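Notes for week 3, Buying and Keeping Office Equipment. Teacher: Laurinda Morais

Please read these notes before Friday. We will use them for the exercise on the Bamero office.

## 1. What is the cost of a thing?

The price on the invoice is only the first part of the cost. We must also add repair, energy, the hours of the staff, and the disposal at the end. In this course we call the sum "whole cost". 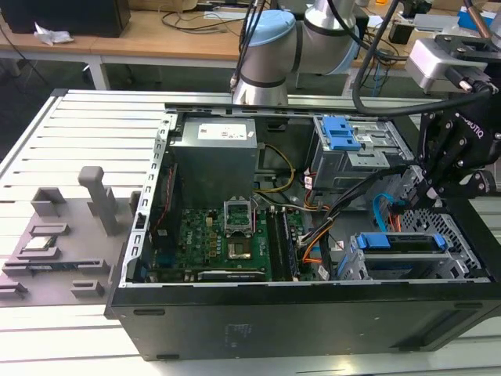
*Desktop computer with the side panel removed and the processor socket open.*

Bamero bought 40 desktop computers and planned to keep them for 8 years. Jaime Neves, their bookkeeper, wrote off the full value in the third year. Both decisions can be correct. The book life and the useful life are two different numbers, and students often mix them.

## 2. Repair or replace

Before you decide, write down:

- the price of the part and of the work
- the years of use you still expect
- what a buyer would pay for the machine today

Divide the repair cost by the years left. Compare it with the yearly cost of a new machine.

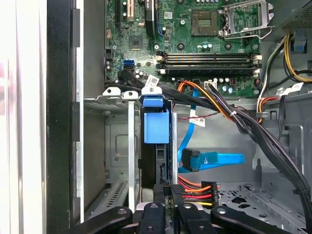 ## 3. Homework

Compare the offers of Dendico and Pider (pages 2 and 3 of the reader). Show your calculation. One page is enough.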